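Notebook, two-arm team. Entry 7/26/20

Written up by me again, the handwriting vote having gone the way it always goes. Liam was meant to do this one and has been excused on the grounds that his last entry consisted of the words "gripper weird, went home."

Where we stood at the start. The bench was rebuilt last time and we had one full session with both arms talking to the same controller without either of them going on strike. The left arm is Grania, the right arm is Erdős. Ross wanted Left and Right. Ross was told that this would be confusing, and has since called them Left and Right without confusing anyone, including me.

Aim for the session: get the pick-up routine for the plug-and-socket task to where we could show it to the people at Jonisbridge without somebody standing next to it talking loudly. The rules say both arms must take part. They don't say how much, and Vsevolod has read them more times than is good for him looking for the smallest legal contribution from a second arm. His current reading is that steadying counts. I have written "steadying counts??" on the board and left it there for Uliana, who will be the one arguing it at the judges' table.

Homing. Erdős homed first time. Grania homed on the third, after we found that the shoulder offset in the config was still the one from before the rebuild. It is now 226. It was 262. I'm not going to say who typed it, but Pylyp has offered to bring the snacks next time. If Grania ever starts leaning like a tired horse, check that number before taking anything apart. We took two covers off before checking that number.

Speed. Left at 600 for both arms, in whatever units the library thinks it is using. Liam tried it higher for one run and the approach looked wonderful right up to the stop, when the whole rail hummed. Back to 600. Liam has asked me to record that it was "a controlled hum." Recorded.

Cables. Before powering up for the long run we redid the ties on both arms, because last time Grania wound herself up on a wrist roll and pulled her own connector half out. The rule we settled on: tie at the link, never at the joint, and leave enough slack for the wrist to go all the way over and back by hand with the power off. It costs us neatness. Uliana says it looks like somebody's first day at a hair salon. It gets through the wrist sweep now, so the salon stays.

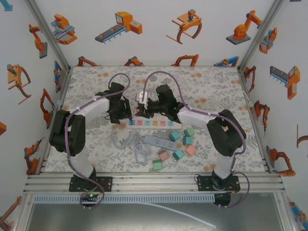

Clearance between the grippers is the real problem, and most of the session went on it. The planner treats each arm as if the other were a rumor. When both go in over the middle of the mat we have very little room left, and the planner's idea of a safe gap doesn't include anything we have bolted or tied on since Pylyp drew the collision model. That means the little white bracket above Erdős's fingers, and it means the purple cable too, which stands up in a tall arch over that gripper and is taller than anything in the model. With both grippers down at the long white strip, each lying over part of it, there is nowhere for a surprise to go. Vsevolod is going to wrap the wrist and the bracket in one fat box and be done with it. Ross thinks a fat box will make the planner refuse every move we care about. They may both be right.

Tried staggering instead: Grania goes in, settles, and only then is Erdős allowed past the halfway line. Slower, dull to watch, and the first version of the routine I would let my mother stand near. Keep as the fallback.

Vision. The color picker is fine on anything with a strong color and has opinions about pink. It wants the pale pink block to be a shade of the mat unless the lamp is over to one side. We moved the lamp. Then it was happy with the block and began taking an interest in the orange flowers. I would like to go back in time and speak to whoever said a floral mat would be "good for robustness" (me, in May). Vsevolod has cut the search region down to the strip and a hand's width to either side, which stops it picking flowers, and also means it can't see a block that has been knocked any distance. Noted, not solved.

The practice cubes are not part of the task and can be cleared before a proper run. Same goes for the slanted gray-blue strip, or at least for its cord, which is one snag away from being dragged into the proceedings by Grania. Pylyp argues that clutter is in the spirit of the thing. Pylyp can write the recovery routine for it.

Logging. The long run's log stopped at line 1,878 with no error, no warning and no apology. Both arms carried on as if nothing had happened, so it's the logger and not the controller. Ross suspects the buffer. I suspect the laptop, on general grounds of character. Until it's sorted, start a new log for each attempt and put your initials in the name, so we know whom to ask when it makes no sense.

Zidach (our scheduler, for anyone reading this who joined late; Vsevolod named it and won't say why) now waits for both arms to report before releasing the next step. It used to wait for either. That explains a good deal about the previous entry.

To do, in no order I'm prepared to defend:

Fat box on Erdős's wrist, then rerun the same 4 approaches with it on and off -- Vsevolod
Redraw the collision model with the bracket and a guess at the cable -- Pylyp
Read the rules on steadying, out loud, to someone who doesn't care -- Uliana
Logger buffer -- Ross
Write more than five words -- Liam

Arms parked and power off at the wall when I left. The lamp is where it needs to be. Please don't tidy it.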